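Plalstead Robotics Club Takes On Kitchen Chores

By Raili Turunen

Students in the Plalstead robotics club are spending this term on kitchen work. Their project, named Alar, asks a robot arm to put food away in a small refrigerator and bring it back out without spilling.

The club meets Sunday afternoons in the Hoekstra Building. Members work in teams of two or three, using hand-held grippers to carry out each chore themselves while the movements are recorded. The recordings are then used to train the arm.

The club had collected 414 recordings by the end of March. Adviser Skirnach said 43 of those were thrown out, mostly for dropped dishes or for starting before the recorder was ready.

"They want to go fast, and the slow ones are the ones we can use," Skirnach said.

Plates of dry food have been the hardest item so far. A plate has to stay level from the counter to the shelf, and the grippers hold it by the rim. Teams began with empty plates and moved on to full ones after spring break. 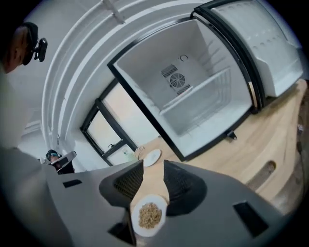

Each team writes its own instructions for a chore and trades them with another team, which has to follow them as written. Several sets have been sent back for missing steps, including one that left out opening the refrigerator door.

The club will show the arm at the school's open house in May. Students in any grade may join, and no programming experience is needed. Sign-up sheets are posted outside Room 2 in the Hoekstra Building.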